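Ticket 4975 – Wäscherei Gullby, Sortierplatz 16
Kategorie: Einzelsocken / Paarbildung
Status: in Beobachtung
Gemeldet von: Els Dewulf
Bearbeitung: Yichen Cao

Fehlerbild: Nach dem Umstieg auf das Waschprogramm Udisetti bleiben pro Charge mehr Einzelsocken übrig als vorher. In der letzten Charge waren es 17 Stück bei 75 abgegebenen Paaren. Betroffen sind vor allem einfarbige Strickware und Socken mit Rippbündchen. Weiße Sportsocken laufen unauffällig.

Geprüft, ohne Befund: Türmanschetten, Flusensieb, Wäschenetze, Trocknertrommel. Netz 49 hatte einen defekten Reißverschluss und wurde ersetzt. Die Zahl der Einzelsocken blieb danach gleich. 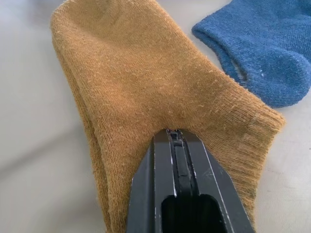 Die Paarbildung erfolgt bei uns nach Farbe, dann Bündchen, dann Länge. Fehlerquelle ist nach jetzigem Stand der zweite Schritt: Partnersocken werden als ungleich abgelegt, wenn nur eine davon auf links gewaschen wurde oder stärker fusselt. Bei der senfgelben Socke stehen im oberen und mittleren Bereich viele lose Fasern aus dem Gestrick, am gerippten Bündchen wirkt der Farbton dunkler. Wer dort vergleicht und beim Partner auf die Fläche schaut, bekommt zwei Farben. Vergleich also immer Bündchen gegen Bündchen.

Maßnahme 1: Socken vor dem Sortieren auf rechts drehen und flach auslegen.
Maßnahme 2: Strickware in eigener Charge waschen, Füllmenge reduziert – Frottee bleibt draußen.
Maßnahme 3: Restekiste erst nach dem dritten Durchgang an Nasbridge abgeben.

Rückmeldung Dewulf, 16 Uhr: Restekiste nach Maßnahme 1 neu durchgesehen. Sechs Paare gefunden, davon vier mit Rippbündchen. Fünf Socken weiterhin ohne Partner.

Antwort Cao: Die fünf bitte getrennt aufbewahren und mit der Restekiste vom Standort Qin abgleichen. Beide Standorte haben im August Netze getauscht, eine Verwechslung ist möglich. Maßnahme 2 gilt ab der nächsten Charge. Ticket bleibt bis zum Abgleich offen.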